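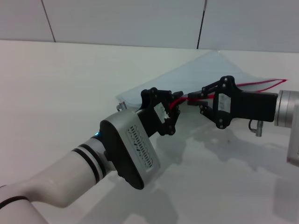
보낸이: 포장반 표준 담당
받는이: Grernow 포장 실무 목록
제목: Re: 반투명 청색 봉투 펼침 및 접기 작업대, 표면과 보관 조건 문의

Rekha Gowda 님의 메일에 항목별로 답합니다. 인용은 필요한 부분만 남겼고 순서는 원문 그대로입니다.

> Kiduveck 창고에서 반투명 청색 봉투를 낱장으로 펼쳐 검사한 뒤
> 접어서 상자에 넣는 공정을 정리하고 있습니다. 현재 작업대는
> 밝은 회색 상판인데, 흰색 무광 상판으로 바꾸자는 의견이 있습니다.
> 청색 반투명 필름이면 흰 바탕에서 오히려 안 보이지 않느냐는
> 반론도 있어서, 실제로 써 보신 분들의 기준을 듣고 싶습니다.

흰색 무광을 권합니다. 저희도 같은 반론을 검토했습니다. 옅은 청색 필름 한 겹은 흰 바탕에서 대비가 낮은 편이지만, 접힌 자리는 겹이 늘어나면서 색이 진해집니다. 검사에서 찾는 것은 필름의 유무보다 접힘, 눌림, 이물이므로 겹 차이가 잘 드러나는 바탕이 유리합니다. 회색 상판에서는 한 겹과 두 겹의 차이가 줄고, 짙은 색 상판에서는 표면 반사가 먼저 보입니다.

유광은 피하십시오. 상판 반사와 필름 반사가 겹치면 주름과 조명 얼룩을 구별하기 어렵습니다. 무광 상판에서는 조명 그림자가 옅은 회색으로 퍼지는 정도이고 검사에 지장이 없습니다. 다만 무광면은 테이프 접착제가 남으면 닦아내기 번거롭습니다. 봉투 묶음 포장을 뜯는 자리와 펼치는 자리를 분리하십시오.

> 봉투가 상판에 달라붙어서 모서리를 집기 어렵다는 불만이
> 많습니다. 특히 January부터 심해졌습니다. 습도 때문인지
> 상판 재질 때문인지 구분이 안 됩니다.

둘 다 영향이 있으나 증상이 다릅니다. 아래 순서로 구분합니다.

가. 봉투를 펼쳐 놓고 한쪽 모서리를 천천히 든다. 필름이 상판에서 떨어지면서 바스락거리고 손등 쪽으로 끌려오면 정전기로 본다.

나. 모서리는 들리는데 가운데가 상판에 밀착되어 있으면 필름 밑의 공기가 빠진 상태로 본다. 상판이 지나치게 매끈하거나, 펼칠 때 손바닥으로 가운데부터 눌러 민 경우이다.

다. 특정 위치에서만 붙으면 상판 오염이다. 봉투를 치우고 같은 자리를 마른 천으로 문질러 저항이 느껴지는지 확인한다.

겨울에 심해졌다면 먼저 가를 의심하십시오. 저희 작업장에서는 가습으로 대부분 정리되었고, 상판은 교체하지 않았습니다. 마른 천으로 상판을 반복해서 닦으면 대전이 심해지므로 겨울에는 물기를 꽉 짠 천을 씁니다. 닦은 직후에는 펼침 작업을 하지 않습니다. 물기가 남은 자리에 필름이 닿으면 나와 비슷한 밀착이 생깁니다.

> 펼칠 때 봉투를 상판 변에 맞춰 반듯이 놓으라고 지시했는데
> 작업자들은 비스듬히 놓는 쪽이 편하다고 합니다. 표준서에
> 어느 쪽으로 적어야 할지요.

펼침 단계와 접기 단계를 나누어 적으면 됩니다. 펼침 단계에서는 비스듬히 놓아도 무방합니다. 모서리 하나가 작업자 쪽으로 오면 두 겹을 분리하기 쉽고, 반대쪽 끝까지 쓸어내는 동작도 한 번에 끝납니다. 변을 몸과 평행하게 놓으면 집을 수 있는 곳이 긴 변 전체가 되어 매번 다른 위치를 잡게 됩니다.

접기 단계에서는 변 맞춤이 필요합니다. 비스듬한 상태에서 바로 반으로 접으면 끝단이 어긋나고, 어긋난 만큼 다음 접기에서 더 벌어집니다. 저희 표준서의 해당 부분을 옮깁니다.

 1. 봉투를 상판 위에 놓고 가까운 모서리를 잡아 두 겹을 분리한다.
 2. 입구 방향을 확인한다. 입구가 열린 봉투는 손등으로 바깥쪽을 향해 쓸어 공기를 뺀다.
 3. 봉투 전체를 돌려 입구 변을 작업자 기준 오른쪽에 둔다.
 4. 밑변에서 입구 쪽으로 접는다. 반대로 접으면 안에 남은 공기가 빠지지 않는다.
 5. 긴 방향으로 한 번 더 접고 접힌 선만 누른다. 면 전체는 누르지 않는다.
 6. 접힌 선이 같은 쪽을 향하도록 쌓는다.

3번에서 오른쪽으로 정한 것은 저희 상자가 오른쪽에 있기 때문이고 다른 의미는 없습니다. Kiduveck의 배치에 맞춰 바꾸십시오.

> 상판을 벽에 붙여도 되는지도 궁금합니다. 벽은 조립식 패널이고
> 이음매가 세로로 나 있습니다.

붙여도 됩니다. 벽 쪽으로 봉투가 넘어가 떨어지는 일이 없어지는 것이 가장 큰 이점입니다. 확인할 사항은 다음과 같습니다.

상판과 벽 사이의 틈. 필름은 좁은 틈에도 들어갑니다. 틈이 있으면 막음재를 대고, 막음재의 윗면은 상판보다 올라오지 않게 합니다.

패널 이음매. 마감이 벌어진 이음매에는 먼지가 쌓이고, 공조 바람이 닿으면 상판으로 떨어집니다. 청소 점검표에 이음매를 별도 항목으로 넣으십시오. 저희는 처음에 벽면 한 항목으로 묶었다가 이음매가 계속 누락되어 분리했습니다.

벽 색. 흰색이나 밝은 회색이면 충분합니다. 상판과 벽의 밝기가 너무 비슷하면 상판 끝을 가늠하기 어렵다는 의견이 있으나, 봉투 작업에서는 문제가 된 적이 없습니다.

> 봉투는 Carnia 제품이고 한 상자에 2,000매입니다. 접은 뒤
> 다시 같은 상자에 넣으려고 하는데 전량이 들어가지 않습니다.
> 접는 방법이 잘못된 것입니까.

접는 방법의 문제로 보지 않습니다. 출하 상태의 봉투는 여러 장을 겹친 채로 눌러 포장한 것이고, 낱장으로 펼쳤다 접은 봉투는 겹 사이에 공기가 남습니다. 같은 상자에 같은 수량을 넣으려면 압축이 필요한데, 압축하면 접힌 선 외의 주름이 생겨 검사를 한 의미가 줄어듭니다. 상자를 늘리고 상자당 수량을 새로 정하십시오.

저희가 쓰는 기준은 상자당 503매입니다. 500매에 시험용 여분 세 매를 더한 수량입니다. 이 여분은 입구 개봉성 확인에 쓰고 폐기합니다. Carnia 봉투로 시험한 값이 아니므로 그대로 적용하지 마시고, 접은 봉투를 쌓아 뚜껑이 눌리지 않는 높이에서 수량을 잡으시기 바랍니다.

쌓는 높이와 관련해서 하나 덧붙입니다. 접힌 선을 모두 같은 쪽으로 쌓으면 그쪽이 높아져 더미가 기웁니다. 표준서 6번과 모순되는 것처럼 보이지만, 저희는 11매 단위로 더미를 만들고 더미끼리는 방향을 교대합니다. 더미 안에서는 방향이 같아야 꺼낼 때 한 장씩 분리됩니다. 낱장 단위로 교대하면 더미는 평평해지나 꺼낼 때 두 장씩 딸려 나옵니다.

> 상판 재질은 Subramaniam 쪽 견적을 받아 둔 것이 있는데
> 표면 등급이 두 가지입니다. 필요하면 공유하겠습니다.

공유 바랍니다. 등급 이름보다 다음 두 항목의 수치가 있는지 확인해 주십시오. 하나는 표면 저항이고 하나는 광택도입니다. 수치가 없으면 손바닥 크기의 시편을 요청해서 실제 봉투를 올려 보는 편이 빠릅니다. 시편 시험은 난방이 켜진 오후에 하십시오. 오전에 문제가 없던 시편이 오후 3시 이후에 붙기 시작한 사례가 있었습니다.

추가로 여쭙니다.

첫째, 검사에서 걸러낸 봉투는 어디에 둡니까. 반투명 필름은 양품과 불량이 섞이면 육안으로 다시 나누기 어렵습니다. 저희는 불량의 모서리를 한 번 묶어 구분합니다. 표시 스티커는 접착제가 상판에 옮겨 붙어서 중단했습니다.

둘째, 장갑은 무엇을 씁니까. 면장갑은 보풀이 필름에 붙고, 흰 상판에서는 그 보풀이 잘 보이지 않습니다. 흰색 상판으로 바꾸실 경우 장갑을 색이 있는 것으로 함께 바꾸는 것을 검토하십시오. 앞에서 흰색을 권하면서 빠뜨린 단점입니다.

셋째, 봉투 두께가 원문에 없습니다. 얇은 필름이면 4번의 접기 방향이 결과에 크게 영향을 주고, 두꺼운 필름이면 5번에서 접힌 선을 눌러도 다시 벌어집니다. 후자라면 더미 위에 평판을 하나 올려 두는 단계를 넣어야 합니다.

표준서 원본은 개정 중이라 첨부하지 않습니다. Rev. 2가 확정되면 목록에 올리겠습니다. 다른 사업장에서 회색 상판을 계속 쓰고 계신 분이 있으면 조명 조건을 함께 적어 회신해 주십시오. 저희 비교는 천장 조명만 켠 상태에서 했고, 작업대 측면 조명을 쓴 결과는 없습니다.

포장반 표준 담당 드림

--
Grernow 포장 실무 목록
회신은 목록 전체로 발송됩니다. 인용은 필요한 부분만 남겨 주십시오.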